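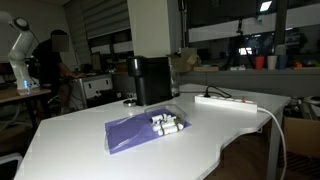
Where should a coffee machine go in a room full of people who all drink coffee at different times? At the back of a table with a socket within reach, and far enough from the front edge that a sleeve can't bring it down.

I wrote that on a sticky note this morning and felt I'd solved something. Then I spent most of the day finding out how many opinions can be held about one table.

September 20, 2018

The table first. It's the white one with the wavy front edge, like a pie crust somebody pinched and then gave up on. I chose it. I want that on record in my own diary, where I can also record that I'd choose it differently now. In the catalog the curves looked generous. In life they mean you can never line anything up with the front, because the front is always somewhere else. I put a box down straight, step back, and it's crooked. I straighten it against the curve and it's crooked in relation to everything else in the building.

Imani says no one but me notices. She has a rectangular desk.

Anyway, I'd promised to sort out the coffee end of the room, and today I ran out of reasons not to. My plan was 30 minutes with a cloth and a stern attitude. I started by taking everything off. It's a humbling thing to do with a table. Under the coffee machine there was a brown ring of such quality that I felt bad removing it. Behind the machine was a receipt from Jurano for two cheese rolls and a tea, from before my time, and one of those wooden stirrers that nobody buys and every office owns.

Then I put things back, slower than I took them off. The coffee machine went at the back, black and square-shouldered, with its water tank still attached because I'm afraid of the tank. It comes off easily. It's the going back on. Last time there was a click, and I trusted the click, and I spent my lunch on my knees with paper towels. The little round lid went down on the table in front of the machine. I have moved that lid to the drawer three times this month and it has come back every time, so I consider the matter settled in the lid's favor.

The purple sheet I tried in four places. It's the only thing on the table with any color and so it gets treated as the important thing, though all it does is lie there. I like it at an angle. Squared up, it looked like an office had happened to it. On top of it I set the clear plastic box with the little white cylinders, over toward the right, and that was the one part of the day I got right on the first go.

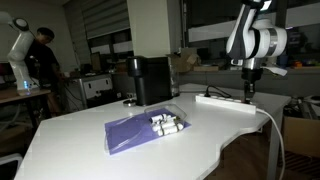
Rawiri came in at that point with his view, which was that the power strip belonged on the floor, that a strip on a table was a strip waiting for a spill, and that he had once seen a full cup of tea go into one and would prefer not to discuss how it ended. He then discussed how it ended. It took longer than the cloth had.

He has a point and I told him so, grudgingly. The strip is ugly. It's long and white and has more sockets than we've ever had things to put in them, and the cable goes off the right side of the table and dangles down past the leg, where my shoe finds it. But I've had the floor version. In the floor version you get down under the table to reach the switch, and you come up again under the table too, which I did twice last winter with my head. So the strip stays where I can see it. I pushed it further toward the back, which pleased neither of us, and I believe that's what a compromise is for.

Rawiri also suggested clips for the cable. I said good idea. We both know there's a bag of clips in the drawer, and we both know it hasn't been opened.

Next came Musa, who wanted to know whether we could have a bigger machine. Everyone wants to know this eventually. I keep the Nisavo catalog for the purpose, and I opened it to the Olletti, which has a milk thing and a screen and costs 3,390 before delivery. Musa looked at it for a while. He asked what the one we have costs to run and I said 60 cents a cup, more or less what he puts in the tin, if he puts it in the tin. He said the one we have makes a very decent cup. I put the catalog away until the next person.

I should be fair to the machine. I complain about it the way people complain about a parent. It makes a noise like someone dragging a chair, it takes its time, and then there's coffee, and I've never once been sorry to have it. What I mind is its surroundings. A coffee machine attracts things. You put it down alone and in a week it has a lid, a jar, a spoon, a leaflet about parking and somebody's keys. The spoon and the leaflet I dealt with. The keys were mine.

That leaves the glass. It lives behind the machine on the right, where it's hidden enough to be forgotten and visible enough to bother me. I asked three people what it was for. Pascal said flowers. Asabe said water. Imani said she'd always assumed it was mine. I rinsed it and put it back in the same spot, since being asked about seemed to have worn us both out.

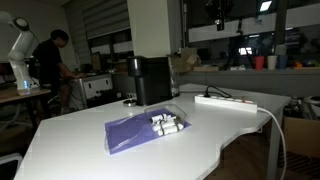 By four I had everything the way I wanted it, and I stood around near it for longer than I needed to, hoping to be asked. It's a strange sort of work, tidying a shared table. If you do it well it looks as if you did nothing, and if you do it badly it also looks like that. Pascal walked over, made himself a coffee, and set his cup down on the purple sheet. I said nothing. I said it quite loudly. He moved the cup to the bare table, where it will in time contribute to a new ring.

Then a discussion about the plastic box. I'm for keeping the lid shut, on the grounds that it's a lid. Asabe is for leaving it open, because she says the thing is fiddly with one hand and you end up chasing it over the sheet. I tried it with one hand when she'd gone. It's fiddly with one hand. I chased it over the sheet. I haven't told her.

The other question was how the cylinders ought to sit. I'm a rows person. I like them side by side like sardines, with the dark ends all showing. Left to other people they become a heap, and I've come to see that the heap isn't laziness, it's what happens when you pick up one from the bottom because it looked nicer. I've done it myself. Imani offered to find me a proper tray with dividers, and I heard myself say we didn't need to go mad about it, after most of a day spent on one table.

I also tried opening the blinds, to see my work in daylight. They let in the same gray they let in when they're shut. The white tabletop takes whatever light there is and the rest of the room makes do, so every crumb gets star treatment while the real dirt, in the corner behind the cabinet, goes about its life in peace. I'm leaving the corner for some other September.
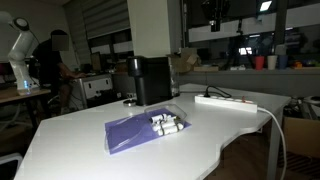

The coffee table, box open, purple sheet at my preferred angle.

Asabe won, then, for the moment at least. I've decided not to mind. I went past again on my way out with my coat on and nudged the sheet a finger's width to the left, and then back.

Things still to do, so I can ignore them in writing: look for the clips, ask Nnaji whether they sell a shorter power strip, put the lid in the drawer again to see what happens. Buy dish soap. Also return the Jurano receipt to somebody, though I can't think who would want it after all this time.

Home late. Made tea. My own kitchen table is a disgrace and I ate standing up.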